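Comparing Two Finger Pads on a Two-Arm Setup

Before you order new fingers for both arms, test them on one small job. I use sorting flat plastic-like pieces into a container with dividers, because it shows weak points of a gripper very quickly.

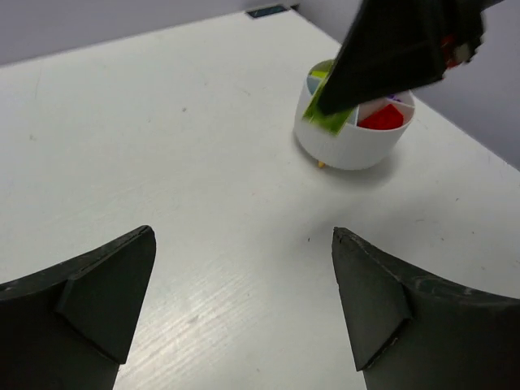

View from the wrist camera of the waiting arm. The other gripper holds a green piece at the container.

What you need

Two arms with parallel grippers, a wrist camera on each, and a controller which can record both streams. My controller is a Rindley with the standard software. The first set of fingers has a raised triangular pad on the inner side. The second set is the flat Markside type. You also need a round container with compartments and some colored pieces.

Step 1. Set the parking position

Move the waiting arm back until its camera sees the whole rim of the container, and open the gripper fully. Both fingertips should stay visible low in the view. If they are not visible, you cannot judge later if the finger was straight when it closed. Save this pose under a name you will remember.

Step 2. Check the exposure

A white container on a white table is difficult for the automatic exposure. Lock it by hand. I set the gain to 16 and then I lower the shutter time until the inner dividers can be separated from the wall. A fast arm will still give some motion blur. For this test it is acceptable, but not if you want to measure the position of the piece from the video.

Step 3. Run the first set

Program 56 moves: pick, lift, carry to a compartment, release. Use the same order of pieces each time. Keep the closing force at the same level for both finger sets, otherwise you compare the force and not the pads.

Step 4. Change the fingers and repeat

Loosen the two screws, change the fingers, and do the zero calibration again. I forgot this once, and the gripper stopped 5 mm too early in the whole run - all data from that afternoon went to the trash.

Step 5. Compare

Write down three things for each move: did the piece turn in the grip, did it touch a divider, did it fall free after release. In my runs the triangular pads held thin pieces well by the edge, but they let them turn when the grip was far from the middle. The flat pads turned less and released slower.

Look also at the fingertips after each set. A worn rim at the tip changes the first contact, so replace such a finger before you start a longer test.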